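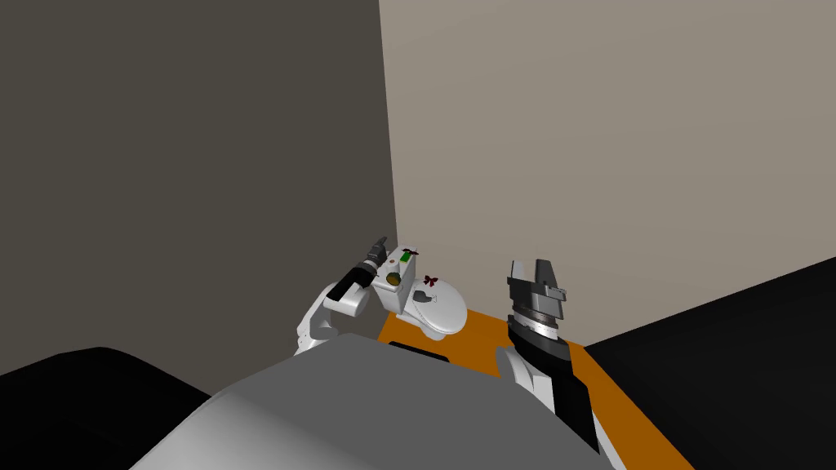 Robots for restroom cleaning at our plant, what happens to the crew?

Posted by Dalal Karam in Workplace and Jobs

I supervise the evening cleaning crew at a furniture parts plant. There are five of us for two buildings, and restrooms take up the first half of every shift. Management has signed up with a company called Damosance to bring in a two-armed robot for the restrooms. Right now it is all being worked out in simulation: how it reaches a toilet, how it gets around the tank, what it does with the lid. They want a machine on the floor in December.

I was told no one loses a job. I was also told that my crew will "move to higher value tasks," and when I asked which ones, I got a second copy of the same memo. Two of my people have done this work for longer than I have been at the plant. They asked me plain questions and I don't have answers. Has anyone been through this? What changed for the people, and what should I ask for before it shows up? I have a meeting with the plant manager on Friday and would like to bring something on paper.

Thanks to anyone who takes the time.

Urmas Rozīte

We went through it at a food packaging site, different vendor. I was lead on nights.

The first thing that changed was the order of the work. Before, each person had an area and did it their own way. Once the robot came in, the restrooms had to be closed off and cleared before it started, so somebody had to pick up paper, move the bins and put the sign out. That job was given to whoever was nearest, and it was not on anyone's sheet. It took us a couple of months to get it written down as a task with minutes against it. Ask for that now.

The second thing was the stops. The machine would quit partway through and wait. Ours called a phone, and the phone was mine. Some nights I walked across the building for it again and again, and my own floor didn't get done. Settle who answers it and what they drop when they do.

As for simulation, it is useful, but the restroom they build on the computer is tidy. Get someone from your crew in the room while they are still setting it up. Our vendor didn't know we had one stall where the door swings the wrong way, or that second shift leaves coats on the hooks. A cleaner would have told them in a minute.

What I would take to your meeting:

Hours for each person, in writing, for the first year.
A named person who responds to stops, and a pay step for it if it is one of yours.
Training on paid time, before the machine arrives.
Who checks the restroom afterward and signs the sheet.
What happens on a night when the robot is down and you are one person short.

That last one matters. We lost a position when somebody retired and it was never filled. Nobody was let go, so what they had promised us was true, but there were fewer of us all the same.

One more point, about the hands. Ask what the grippers will hold and who changes it over. With ours, a person had to fit the brush and take it off again at the end, and rinse everything. So there was still a wet, dirty job at the end of the night, and it went to the newest hire until people complained. We rotate it now.

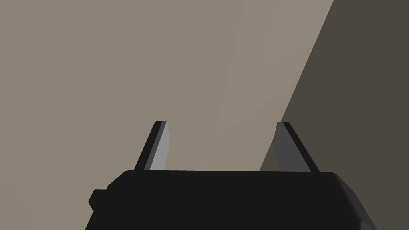 Moataz Bouzid

Urmas is right about the stops. I would add that you should ask who gets to see the log. Ours recorded every time a person pressed pause, with the time, and a manager started bringing it up in reviews. We got that ended, but it left bad feeling and people stopped pressing pause when they should have. Get a line in the agreement that the log is for fixing the machine.

On the good side, my knees are better. I used to do 50 toilets on a shift and I don't miss it. I do floors and supplies now, same pay, and I took the operator course — two afternoons, not hard.

Ayman Tazi

depends on the contract. if you have a union call them before friday not after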